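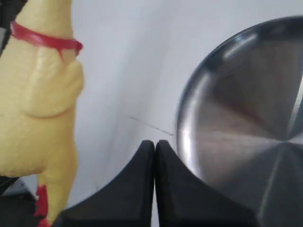 skulby_reader
Finished the second season of Vestincombe last night and I need to talk about Ateş and the letter. Four episodes of him pining, she finally kisses him at the station, and then he burns it unread? I know the show likes its silly touches, and I own a rubber chicken with a red band around its neck, so I'm hardly against silly. But that scene felt mean to me.

flomport70
Disagree! He burns it so he can believe her now – the letter was the old her. It's like when Dante has to drink from Lethe before he goes up.

skulby_reader
Hmm, but Dante confesses first. Ateş never owns up to anything.

Güven Yüksel
Seconding that. Also he drinks from Eunoe after, so he gets the good memories back. Ateş just gets ash.

flomport70
OK, fair, I forgot Eunoe. Still think it's the best scene in the show. Rewatch episode 17 and see how she looks at the stove.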